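**Notes for the talk – laundry on the bed, and how it gets off again**

Open slowly. Let them finish their tea.

Ask who has washing on a bed at home right now. Wait for the hands. Put mine up too. I've folded for more than 400 guests at Ternside and my own socks live on a chair.
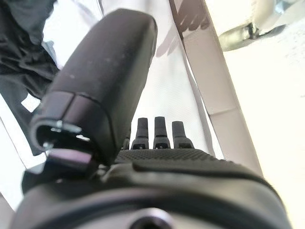 Then the main point: a bed is a terrible table. It's soft, it's low and you'll want it back by night. Funmilayo Wike gave me 30 minutes on this, so don't get stuck on fitted sheets. (If they beg, 2 minutes.)

Next slide. Pause for the groans.
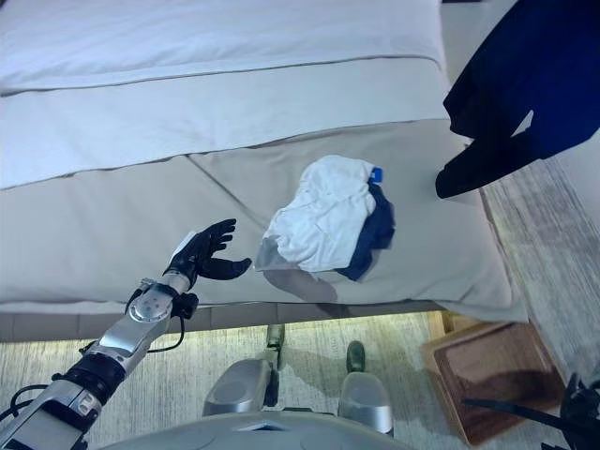

*White cloth, navy underneath, nothing folded.*

Say: shake it out, sort it, one thing at a time. Dark clothes get a place of their own before you touch the whites. Skip the Marquez story – it went badly in August.

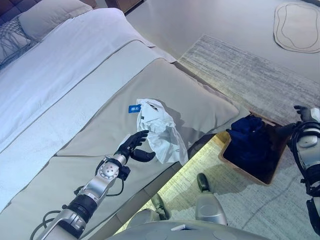
Ternside, 28 February 2020

Last bit is boxes. The wooden one on the floor has a folded navy garment in it, so point at that and look pleased. The plastic bag is still on the runner. Bags breed. Ask where they keep theirs and don't judge the answers out loud.

Questions, then stack the chairs.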